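El hombre que quiere acabar con el cartón y todavía no tiene las cuentas

Wahyudi Halim alquila cajas reutilizables a los comercios de Predton. Dice que cada una sustituye a cientos de embalajes de un solo uso. Le pedimos que nos lo demostrara.

4 jun 2024

Wahyudi Halim llega al bar Video con diez minutos de adelanto y una carpeta que no va a abrir en toda la conversación. Pide un té, pregunta si el agua es del grifo y, antes de que le haya hecho la primera pregunta, ya ha pronunciado dos veces la palabra "circular". Le advierto que voy a intentar no escribirla. Se ríe. "Pues va a ser una entrevista difícil", dice.

Halim fundó Vandico hace dos años con una idea que él mismo admite que no es nueva: las tiendas reciben la mercancía en cajas rígidas, las vacían, las pliegan o las apilan, y un furgón pasa a recogerlas para lavarlas y volver a ponerlas en ruta. El lechero hacía algo parecido con las botellas. Las cooperativas de fruta llevan décadas moviendo cajones retornables sin que a nadie se le ocurra llamarlo innovación. Lo que ha cambiado, según Halim, es el reparto urbano. "Una farmacia de barrio recibe hoy más bultos en una mañana que hace veinte años en una semana. Y todos vienen en cartón, con cinta, con relleno, y el farmacéutico pasa un rato cada día rompiendo cajas en la acera".

Eso es cierto, y cualquiera que viva encima de una farmacia lo sabe. La pregunta es si meter un segundo furgón en la calle para llevarse las cajas vacías arregla algo.

"No es un segundo furgón", responde. "Es el mismo. Entrega llenas y recoge vacías". ¿Siempre? Da un sorbo al té. "Casi siempre". ¿Cuánto es casi? "Hay rutas en las que el operador no quiere cargar con el retorno, y ahí tenemos que pasar nosotros. Estamos trabajando para que sean menos". No me da un porcentaje. Se lo pido otra vez al final de la charla y tampoco.

El folleto de la empresa asegura que cada caja hace unos 300 viajes antes de retirarse. Es la cifra que aparece en la web, en los carteles que cuelgan en los escaparates adheridos y en la presentación que el ayuntamiento utilizó en enero para justificar su apoyo al proyecto. Una caja que viaja tanto compensa de sobra lo que cuesta fabricarla. Una que viaja la décima parte, quizá no.

Le hago notar que, con el ritmo de rotación que él mismo describe - una vuelta por semana en el mejor de los casos -, ninguna caja suya ha podido hacer todavía ese número de trayectos. La empresa no tiene edad suficiente.

Halim no discute la aritmética. "Es la vida útil de diseño. Nos la da el fabricante". ¿Y la han comprobado? "Hemos comprobado que las que tenemos desde el principio siguen en buen estado". ¿Todas? "Las que siguen con nosotros".

Ahí está, me parece, el nudo de este negocio y de casi todos los que se le parecen. Las cajas no se rompen tanto como se pierden. Acaban en trasteros, en maleteros, en el almacén de una frutería que las encuentra estupendas para guardar patatas. Una caja buena es útil para todo el mundo, y su utilidad es la razón por la que no vuelve.

"Eso lo sabíamos", dice Halim, que por primera vez parece hablar sin guion. "Mi madre tenía en la cocina tres cajones de una empresa de refrescos que cerró antes de que yo naciera. Los usaba para el arroz y para los zapatos. Yo crecí viendo el problema".

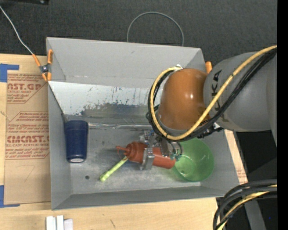

Un cajón gris abierto, sobre una mesa de madera clara.

Vandico tiene hoy 1.132 cajas en circulación. La expresión es suya y le pregunto qué significa exactamente. Significa, explica, que han salido del almacén y no han sido dadas de baja. Una caja se da de baja cuando vuelve rota. Una caja que no vuelve no está rota, luego sigue circulando. Le digo que con ese criterio los cajones de refrescos de su madre también circulan.

"Técnicamente, sí", concede. Y añade, algo más serio: "Estamos cambiando el sistema de registro. Queremos poner una fecha límite: si en cierto tiempo no ha pasado por un lector, se considera perdida. No lo hemos hecho antes porque al principio queríamos que la gente se acostumbrara sin sentirse vigilada".

La fianza es otro asunto delicado. En la mayoría de los sistemas de retorno que funcionan, el que no devuelve paga, y paga lo bastante como para que le duela. Vandico empezó sin fianza, después introdujo una pequeña y a los pocos meses la dejó en suspenso por las quejas de los comerciantes. En la calle Vestergaard, donde se concentra buena parte de los locales adheridos, hablé con cuatro tenderos. Tres estaban contentos con las cajas y el cuarto no sabía muy bien cuántas tenía. Ninguno recordaba haber pagado nada por no devolver una.

"Si pones una fianza alta, no entra nadie", se defiende Halim. "Y si no entra nadie, no hay sistema que medir. Hay que elegir el orden". Le respondo que ese argumento vale también para no medir nunca. "Puede ser. Pero usted no tiene que convencer a una panadera a las seis de la mañana de que adelante dinero por un objeto que no ha pedido".

Tiene razón en eso. La conversación con Halim resulta a veces frustrante porque responde bien a las preguntas que no le he hecho. Le pregunto por el lavado y me habla de la satisfacción de los clientes. Insisto en el lavado y acaba por contarme algo interesante: que durante los primeros meses lavaban todas las cajas en cada vuelta, también las que solo habían transportado libros o bombillas, y que un empleado les hizo ver el disparate. Ahora lavan siempre las de alimentación y las demás solo cuando están sucias.

¿Quién decide que una caja está sucia? "El que la recoge. Con los ojos". ¿Y el agua? ¿Cuánta gastan? "Menos que antes", dice, y enseguida levanta una mano. "Ya sé que no le sirve".

No me sirve, efectivamente. El cartón tiene mala prensa, en parte merecida, pero también tiene una ventaja que a los defensores de la reutilización les cuesta admitir: se recoge en todas partes, se recicla con una tecnología vieja y barata, y existe una red entera dispuesta a pagar por él. No es un mal rival. Para ganarle hay que hacer muchas vueltas, cortas y con el furgón lleno en los dos sentidos. En cuanto falla una de esas condiciones, la ventaja se encoge, y puede llegar a desaparecer.

Halim escucha todo esto asintiendo. "Estoy de acuerdo con cada frase", dice. "Por eso no hemos salido de Predton". Cuenta que el año pasado recibió dos ofertas para extender el servicio a otras ciudades y que las rechazó, una de ellas contra el criterio de su socio, que se marchó poco después. "Con rutas largas esto no funciona. Funciona en distancias cortas, con tiendas pegadas unas a otras. El día que me vea anunciar una expansión nacional, escriba lo que quiera".

Le pregunto entonces por qué la presentación municipal habla de "un modelo exportable a todo el territorio". Suspira. "Ese texto no es mío". Pero el logotipo de Vandico está en la portada. "Sí. El logotipo sí".

Hay algo que le reconozco a medida que avanza la mañana, y es que no se esconde detrás del consumidor. Buena parte del discurso sobre los residuos acaba descargando la culpa en el último de la fila, el que compra, el que no separa, el que pide a domicilio un cargador que podría ir a buscar a pie. Halim no cae en eso. "El cliente final no ve nuestras cajas. No tiene que hacer nada, ni aprender nada, ni sentirse mejor persona. Es una cosa entre el almacén y la tienda". Es probable que sea lo más sensato de su propuesta, y curiosamente no figura en el folleto.

También es cierto que la acera de la calle Vestergaard, a primera hora, está más despejada de lo que yo la recordaba. No sé si se debe a las cajas, al nuevo horario de recogida o a que dos de los comercios grandes cerraron durante el invierno. Se lo comento y él, que podría haberse apuntado el tanto, se encoge de hombros. "Habría que mirarlo".

Habría que mirarlo, sí, y alguien debería haberlo hecho antes de concederle una subvención. Pregunté en el ayuntamiento qué datos se exigían para renovarla. Me remitieron a una memoria anual que redacta la propia empresa, con los indicadores que elige la propia empresa. El principal es el número de comercios adheridos. No hay ninguno sobre cajas perdidas, kilómetros recorridos ni agua consumida.

"A mí me parecería bien que los pidieran", dice Halim. ¿Los publicaría aunque salieran mal? Tarda en contestar. En la mesa de al lado alguien discute por teléfono sobre una caldera. "Publicaría los de retorno", dice por fin. "Los del lavado, déjeme arreglarlos primero".

¿Y la cifra de los viajes? ¿Va a seguir en los carteles?

"Los carteles ya están impresos".

Le pregunto si en cartón. Se le escapa una carcajada, mira la carpeta cerrada y dice que cartulina. Después paga los dos tés, sin dejarme protestar, y se compromete a enviarme los datos de retorno en cuanto esté listo el nuevo registro. Al cierre de este texto no habían llegado.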